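Search this forum Go Advanced search

Acrylic or stainless racks for conical tubes?

benchline_jc
We are re-equipping the prep bench at Draltside and I need to settle on one rack type. At present it's a mixture. My preference is clear acrylic, single row, with a base plate and a perforated upper plate. Graduations stay readable with the tube standing in place, so a sediment level can be checked without lifting anything. Orange screw caps throughout, as before. I leave the end hole free for whichever tube I'm working on.
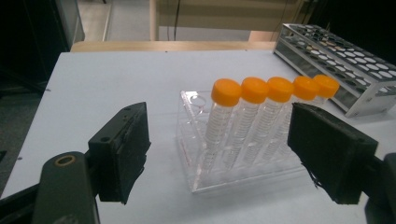

Re: Acrylic or stainless racks for conical tubes?

t_tagle
Stainless, for anything that gets cleaned often. Acrylic crazes if people wipe it with strong alcohol, and it starts at the hole edges where the plastic was drilled. We ran acrylic at Temdale and withdrew the lot after 8 months. The steel ones from the same order are still in use.

Teodoro Tagle

Re: Acrylic or stainless racks for conical tubes?

benchline_jc
What strength of alcohol? Ours are washed in mild detergent and rinsed, nothing else. I haven't seen crazing. I have seen one split at a glued joint, but it had been dropped.

Re: Acrylic or stainless racks for conical tubes?

t_tagle
70 per cent, from a spray bottle, left to dry on. I accept that the wiping was the fault and the rack was not. People will do it all the same, whatever the bench notice says.

Re: Acrylic or stainless racks for conical tubes?

hirari_stores
Check the hole size before arguing about material. We bought 41 racks under the Hirari contract and the holes were a loose fit on the tubes. They leaned, and the caps touched. Measure across the tube body just under the cap, then ask the supplier for the bore of the upper plate in millimetres. "Fits 15 ml" on a listing tells you very little.

Re: Acrylic or stainless racks for conical tubes?

benchline_jc
Agreed on bore. Valente quoted me a figure for the plate but no tolerance, so I have asked again. The bench currently has a steel rack on the right and an acrylic one on the left, both on the same white top. The clear one is the harder of the two to pick out against white, I'll concede that.

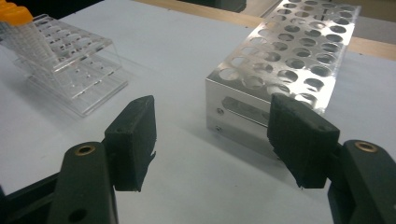
My other objection to steel is weight in a full cupboard. We would be storing 300 tubes' worth of racking on one shelf, and that shelf already bows.

Re: Acrylic or stainless racks for conical tubes?

t_tagle
Then move the heavy ones to the bottom shelf. Weight is an advantage on the bench. A light rack with tubes at one end only will slide when you pull a tight tube out.

Re: Acrylic or stainless racks for conical tubes?

hirari_stores
Rubber feet sort out the sliding. Fit them to either type.

Re: Acrylic or stainless racks for conical tubes?

benchline_jc
Feet are on the list. I'll order 2 of each for June, same bore, and put them through the normal wash. Still expecting to stay with acrylic for the reading bench.

Jae-in Chae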